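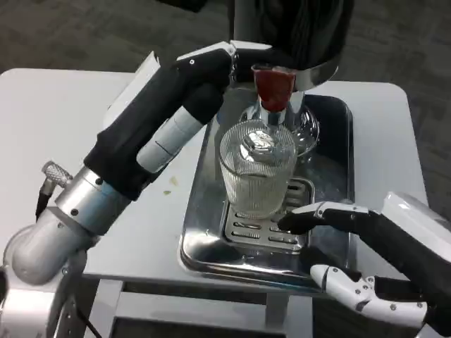

15/05/2026

The prisoner I have been writing to through the Cladach letter group is out. The email came this morning and it was short. He was let go from the prison at Mirnon, a relative met him, and he is at home in Rornonness with his movements restricted.

He was held for handing out leaflets at a march in November. The sentence was 3 years, and he served all but the last few weeks of it.

I sent a postcard every other week. I got 2 replies. One was mostly about the food. The other had a line blacked out and asked what kind of trees grow near my house. I wrote back with a list and never heard if it reached him.

The group says not to post his name yet, so I won't. He still has to report to the police, and he can't travel or speak to reporters.

Our petition had around 500 signatures when we closed it. I don't know if it made any difference. The embassy never answered us.

There are 2 others from the same march still inside, both at Um. I asked for one of their addresses and will start writing next week. Stamps have gone up again, so I bought a full sheet.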